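Tableware Handling Station, Istov Workshop
Progress report to Vandent, for the period ending in September
Prepared by Oda Viklund

Dear Kirsten MacLeod,

You asked that this report is kept to the station itself and its upkeep, so I leave the software for the next one.

1. State of the station

The station is now in daily use. The black frame with its crossbar stands over the table, and the hazard tape is on the floor at the far side, as the safety visit asked for. We work with two hand-held grippers, one for each hand, and each of them has its own cable. In this period we completed 67 sessions against 40 in the plan. The difference comes mostly from shorter stops between sessions, after we began to keep spare finger pads in a drawer by the station.

2. The present task

The operator works with a place setting (bowl, saucer, spoon and chopsticks) and a beige tray. Chopsticks are the hardest part of the set for us. They are thin and they roll, and if the two pads do not meet evenly, one stick turns in the grip while the other stays.

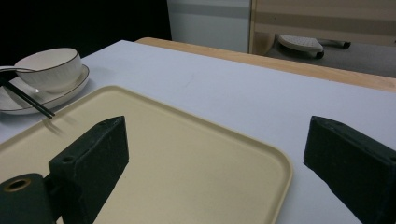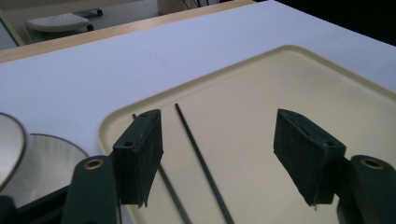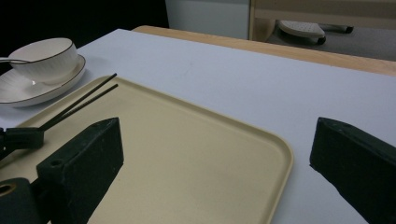

Tray, bowls and grippers at the Istov table.
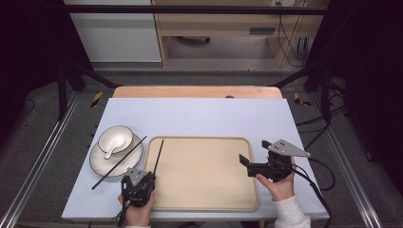
3. Maintenance of the grippers

The finger pads are our main wearing part. The edges become frayed, and then the grip on small items is no longer the same from one day to the next. In the plan I had written that one set of pads would last the whole period. This was too optimistic, and we have used 6 sets. The rule is now that the operator looks at both pads before the first session in the morning and changes them as a pair, also when only one is bad. The change takes 8 minutes, including the check of the opening width.

The cables are the second point. In the first weeks the right cable pulled at the hand when the operator reached to the far side of the tray. We gave it more length, and this solved the pulling, but there is now more cable on the floor than I like. A hook on the side rail is ordered from Tang – it should arrive before the next period starts.

4. Costs

Spending is within the budget, except for the line for spare parts, where the pads took more than foreseen. I ask for your agreement to move the unused travel money to this line. The visit to Hostanmont was made by video call, so the money is free.

5. Next period

We will test a harder pad material on the left gripper only, and keep the old one on the right for comparison. The check list for the morning will be printed and fixed at the station. I will send you the wear records together with the next report.

With kind regards,
Oda Viklund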